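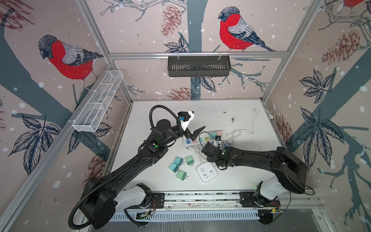
Pestine Office Services -- Staff Newsletter

News > Staff Newsletter > Around the Building

Do we really need another set of smart plugs?

15th December | By Valdir Evangelista

Last updated after the Novholm office sent in its figures

Every winter somebody upstairs rediscovers that our electricity bill is large, and every winter a salesperson is there to help. This year it is a company called Pemska, which would like to sell us 34 smart plugs and a subscription to go with them. The pitch is that our equipment sips power all night while we sleep, and that the plugs will put a stop to it.

I sat through the presentation. There were a lot of green leaves on the slides. There was also a claim that we could save "up to" a third of our bill, and I have been reading the words "up to" long enough to know that zero is included in them.

So I borrowed a plain plug-in meter from Yan's workshop downstairs and went around the second floor after hours for five evenings. Monitors on standby barely moved the needle. Phone chargers with no phone on them did even less. The label printer was a bit worse than I expected, and the old copier by the stairs was a good deal worse. The real hog was the water cooler, which keeps a tank hot and another tank cold all night for people who have gone home.

A smart plug would fix the water cooler. So would the switch on the back of it, or a timer from the hardware store. We have a drawer full of those timers, bought after the last campaign in August and used by one department for 11 days.

Novholm tried the Pemska plugs for a full quarter, and I asked them for their numbers. They saved $530. That sounds fine until you ask what else changed, and it seems they also got rid of a chest freezer in the same quarter. I asked how much of the saving was the freezer. I was told this was hard to say. It is not very hard to say, if you have the plugs, as measuring things is half of what the plugs are sold to do.

The subscription bothers me too. The first year is cheap. The price for the second year was "to be discussed," and when I tried to discuss it the slide changed. I would also like to know what happens to a plug when the subscription ends. Does it still work as a plug? I got a yes, then a "mostly."

I'm not against saving power. If the plugs go on the copier and the cooler and stay there, they may well pay for themselves, and I will say so in print. But I'd want to see the bill before and after, with nothing else unplugged, sold or thrown out in between -- and I'd want the timers out of the drawer first.

The decision goes to the managers' meeting next month. If your team has its own readings, good or bad, send them to me before then. The meter is back with Yan and anyone can sign it out. Please return it with the cord.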